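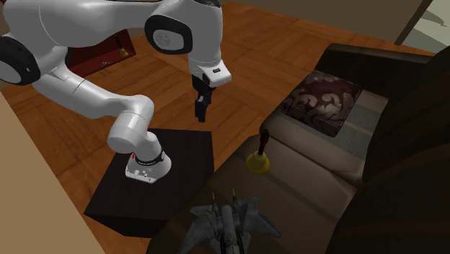 Last changed: March, by G. Rätsep (step 9 and the caution on steam)

Section 4. Putting glides under a sofa on a wood floor

This section covers the Skidell stick-on felt glide and the Skidell screw-in glide, both from the 257 box. If you have the cup-shaped kind that a furniture foot sits in, skip to Section 5, and read the first note there before you open the packet. We don't think much of them.

The leaflet in the box says the job takes "moments." Allow an evening for the stick-on kind, then leave the sofa alone overnight. The leaflet also says the glides suit "all floors." They may. We have only used them on finished wood and we aren't going to vouch for stone, cork, or vinyl on the strength of one line of print.

What you need

The box (28 glides, mixed sizes)
A second person
A vacuum with a brush head
Rubbing alcohol and a clean white rag
Fine sandpaper
A flashlight
An old blanket, folded double
A screwdriver, for the screw-in kind only
A pencil

The box also contains a small foil wipe labeled as a surface primer. Suqin Pan tried it on one pair of feet and used plain rubbing alcohol on the other pair, same sofa, same day. She could not tell them apart afterward. Use it if you like.

Before you start

Look at the floor with the flashlight held low and to one side. Scratches that can't be seen from standing height show up well this way. Write down where they are, or take pictures with your phone. People blame new glides for old scratches, and they blame old glides for scratches that came from a chair or a dog, and without a record you can't settle it.

Then find out what the finish is. If the floor was finished in the last month, stop. Felt can leave a dull print in a finish that is still curing, and the maker of the finish will know the safe waiting time better than we do. Ask them in writing. The store's answer tends to be shorter than the maker's.

CAUTION: Do not use a steam mop to get the floor ready, whatever the mop's box says about sealed wood. Water gets into the joints between boards. Vacuum, then wipe with a rag that is barely damp, then let it dry.

Fitting the stick-on glides

1. Take off the seat cushions and anything stored underneath. Sofa beds: strap the mechanism shut.

2. Lay the folded blanket behind the sofa. With one person at each end, lift and tip the sofa back until its back rests on the blanket. Don't drag it to make room. If there isn't space to tip it, lift it clear first.

3. Peel or pry off whatever is already on the feet. Nail-on glides come out with a flat screwdriver and some patience. If a nail breaks off, it has to be pulled or filed flush. Felt stuck over the stump of a nail will look fine for a while and then won't.

4. Check the bottoms of the feet. You are looking for grit pressed into the material, loose staples, and feet that aren't flat. Rub them lightly with the sandpaper and vacuum up the dust before it gets walked around.

5. Wipe each foot with alcohol and leave it until it is dry to the touch. Metal feet dry fast. Raw wood feet soak it up and need longer.

6. Choose a glide a little smaller than the foot. The leaflet shows one exactly the same size, which looks neater in a drawing. In use, the edge of a full-size glide catches when the sofa moves, and it begins to roll up from that side. If the only glide that fits is too big, trim it with scissors.

7. Peel the backing without touching the glue. Set the glide down from one edge to the other and press hard with your thumb. Then press again. Siham Saber uses the back of a spoon, and her glides stay on better than mine, so I have switched.

8. Leave the sofa tipped on its blanket if you can. The leaflet gives no curing time at all, only the word "instant." The sheet for the glue itself, which Trasitz sent us after we asked twice, says bond strength goes on rising for a day. We believe the glue people.

9. Set the sofa down straight, without sliding it into place. Both people lift, both people lower. Any sideways push at this stage shears the glue, and you'll find the felt sitting off center by Friday. (This step used to say that a short slide was acceptable. It was wrong, and we have heard about it.)

NOTE: If the sofa rocks after fitting, don't stack two glides on one foot. The upper one will creep off the lower one. Look for a foot that is loose or shorter than the rest, tighten or shim it above the foot, and try again.

Fitting the screw-in glides

These hold better than the stick-on kind and cost more. They are the only ones I would put on a sofa that gets moved for cleaning every week. They are also the only ones that can ruin the floor in one go if they're fitted badly, so read the caution below even if you skip the rest.

1. Tip the sofa as in steps 1 and 2 above.

2. Make sure the foot is solid wood. A plastic or hollow metal foot can't take the screw. Tap it and listen, or look up inside.

3. Mark the center with the pencil.

4. Drill a pilot hole 4 millimeters shallower than the screw is long. The leaflet says a pilot hole is optional. Zane Vaher split two beech feet finding out about that, and replacement feet cost more than the whole box.

5. Drive the screw by hand. Stop when the head sits well down inside the felt. Run your fingertip over it. You should feel felt and nothing else.

CAUTION: A screw head that stands level with the felt will pass a quick look and will scratch the floor once the felt packs down. If you can feel metal with light pressure, take it out and deepen the hole.

Carpeted edges and thresholds

A glide on wood slides. A glide on carpet mostly fills up with fuzz. If the front feet of your sofa stand on a rug and the back feet stand on wood, fit the back feet and leave the front feet bare. The box suggests fitting all of them "for a balanced result." The difference in height is too small to see, and you will have used up glides you could have saved.

Never push a sofa across a metal threshold strip with glides on it. Lift it over.

How long they last

The box says "years," with no number in front. There is no test behind it that we could find. Arūnas Lepik wrote to Harnora, who sell the box, to ask how the figure was reached, and received a coupon.

What we can tell you is what makes felt wear out. Grit does most of it. Felt picks up sand and holds it against the floor, and after that it works like the sandpaper you used in step 4. A sofa near an outside door goes through glides much faster than the same sofa in a back room. Pet hair wraps around the edges and lifts them. Floor wax makes the felt stiff.

Checking and replacing

1. Tip the sofa and look at the felt at the change of season, or sooner if anyone in the house wears outdoor shoes.

2. Run the brush head of the vacuum over each glide. Pick out anything that stays behind with tweezers.

3. Press the felt with a thumbnail. If it feels like cardboard, replace it.

4. Replace the whole set at once. A new glide next to worn ones leaves the sofa uneven and takes more than its share of the weight.

5. To get the old glue off a wood foot, warm it with a hair dryer on low and roll it off with your thumb. We had no luck with citrus remover on bare wood. It left a greasy foot that the new glide wouldn't stick to, and I had to sand it back.

If something goes wrong

Glide comes off within days: the foot was dusty, damp, or waxed, or the sofa was slid too early. Clean it and use a fresh glide. Putting household glue on the old one makes a mess and sets as a hard lump.

Dark ring on the floor where the foot stood: this may be dye from colored felt, or it may be dirt. Wipe with a barely damp rag. If it stays, try a cleaner approved for your finish on a hidden spot first. The brown and black glides in the box are sold as colorfast. Use the off-white ones if you have the choice.

Lighter patch under the sofa: daylight has changed the rest of the floor. Glides have nothing to do with it and no product in this section will fix it. Move the furniture now and then.

Dents: felt does very little about dents. It spreads the load over the area of the glide, and a narrow foot with a narrow glide still presses hard on a small spot. Softwood floors will mark under a heavy sofa, and the packaging's claim of "dent protection" should be read with that in mind. A wider foot is the better answer. Grigaitė makes screw-on wide feet that fit most common threads, though you should measure your own before ordering, as the thread chart on the packet had an error in it when we last bought some.

Squeaking: tighten the feet. If it still squeaks, the noise is coming from inside the sofa or from the floorboards. Have one person sit and shift their weight while the other listens low down.

Sofa now slides when someone sits down: common on glossy finishes, and the leaflet doesn't mention it. Swap the glides on the two back feet for rubber-faced ones, after checking with the maker of the finish that the rubber won't stain. Some rubber leaves a yellow mark that can't be wiped off. If they can't tell you, put the sofa's back against the wall with a strip of felt between the two.

Leftover glides keep well in a closed bag in a drawer. Don't store them near a heater. The glue on the spares from our first box had gone through its backing paper by the time we wanted them.

Next: Section 5. Cups, and when to send them back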